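Notes from the Back Bedroom
25th September

Hello again, and welcome to the 28 of you who signed up after the library talk in Gretwood. I promised those people I'd write about reading out loud, and then I spent the whole summer writing about tomatoes, so thank you for being patient.

Reading out loud, then. I've been doing it for most of my grown-up life, first to my own two, then to a class of second graders in Dullitville, and now to my grandson Gill, who is four and has very firm opinions. I'm not trained in any of it. I've just done a lot of it, and I've been bad at it in enough different ways to have picked up a few things.

The first thing I got wrong was voices. When my daughter was little I decided every character needed one. The bear was gruff, the mouse was squeaky, and there was a duck I made vaguely Southern for reasons I can't remember now. By page nine I'd mixed them all up, and my daughter would put her hand flat on the book and say, "That's not the duck." She was right every time! These days I do one voice per book, for whoever is the loudest character, and everybody else gets me. It's a lot easier on the throat too.

The second thing was speed. I read fast. I talk fast, I eat fast, my mother used to say I was born in a hurry. A picture book has maybe 300 words in it (I got curious and checked one of ours, and it was 294) and I could get through that in under two minutes if you let me. But a child who's looking at the pictures isn't finished when you're finished with the words. They're still over in the corner with the snail. So now I read the page and then I shut my mouth until somebody else wants to turn it. The first few times it feels like forever. I used to hum to fill the gap, and my son asked me to stop.
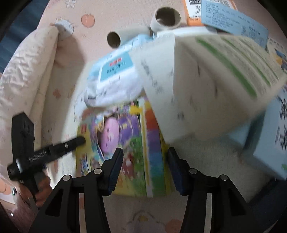 Then there's the question of the same book again. And again. I had a long email about this in June from Roswitha Wiegand, who has been reading this newsletter from the start and who has twin granddaughters staying with her in Rilurden. They wanted one book about a lost mitten at every nap and every bedtime, and she wanted to know if it would be terrible to hide it behind the dryer.

Roswitha, I have hidden books behind much worse things than a dryer. But I wrote back and told her to hang on a little longer if she could stand it. I think kids get something from knowing what's coming. Gill has a book about a garbage truck that he can say from start to finish, and he'll "read" it to the dog with his finger going along under the words. His finger is nowhere near the right words, and sometimes it's on the page number. I don't correct him. He's got the idea that the marks on the page are where the story lives, and the rest can come along when it's ready.

What helped me with the repeats was giving myself a small job. One night I'd leave out a word at the end of a line and let him shout it. Another night I'd get something wrong on purpose and wait to be told off. Some nights I really was too tired to do anything clever and just read the thing in a flat voice with my eyes half shut, and you know, he didn't seem to mind those nights at all.

I also want to say a word for the floor. For years I thought reading had to happen in a chair, with a lamp, with the child tucked in beside you like in the commercials. My son couldn't do that. He was a roller. He'd listen to a whole chapter upside down with his feet on the wall, and if I made him sit up he stopped hearing any of it. So we moved to the rug, and it was much better - books spread all over the place, me on a cushion with my back against the bed, him going around me like a small planet. I could ask him about the story the next morning and he'd have every bit of it. My knees don't love the rug anymore but I still get down there with Gill when I can, and then we have a whole production getting me up again.

Several of you asked at the talk about older kids, the eight and nine year olds who can read perfectly well by themselves. Do you stop? I didn't, and I'm so glad. My daughter let me read to her until she was almost twelve, as long as I never mentioned it in front of her friends. We did long books then, a chapter a night, and I'd do the dishes thinking about what was going to happen next. There were talks we had after those chapters that I don't believe we'd have had any other way. She'd start out being mad at somebody in the book and a few minutes later she'd be telling me about somebody in the lunchroom.

My one rule with the long books was that either of us could quit. If we got a few chapters in and it was a slog, we said so and took it back to the library. I grew up in a house where you finished your plate and you finished your book, and it put me off reading for a good while. We dumped a very famous one about a horse and neither of us has ever felt bad about it.

Now for the practical stuff, which is what half of you write in for anyway.

Where I get books: the library first, always, and after that the sale shelf by the library's front door, where picture books are 90 cents apiece. I go in for one and come home with a bag. Check the inside pages before you pay, though. I got home once with a lovely fat book of farm animals and found that somebody had cut out the pig.

Torn pages: I use clear book tape on both sides and press it down with the back of a spoon. Regular tape goes yellow and gets gummy, and then the pages stick to each other and tear all over again.

Books that have gotten wet in the bath: I've tried paper towels between the pages, I've tried the freezer, I've tried a hair dryer. They always come out looking like lettuce. If somebody has a method, please send it to me!

Next time I'm hoping to put together a list of read-alouds for car trips, where the person reading gets carsick (me). If you have a favorite, hit reply and tell me the title and how old your kids were. I read everything you send, even if it takes me a while to answer.

And Roswitha wrote again last week. The twins have moved on from the mitten. It's a book about a goose now, it's twice as long, and she'd like the mitten back.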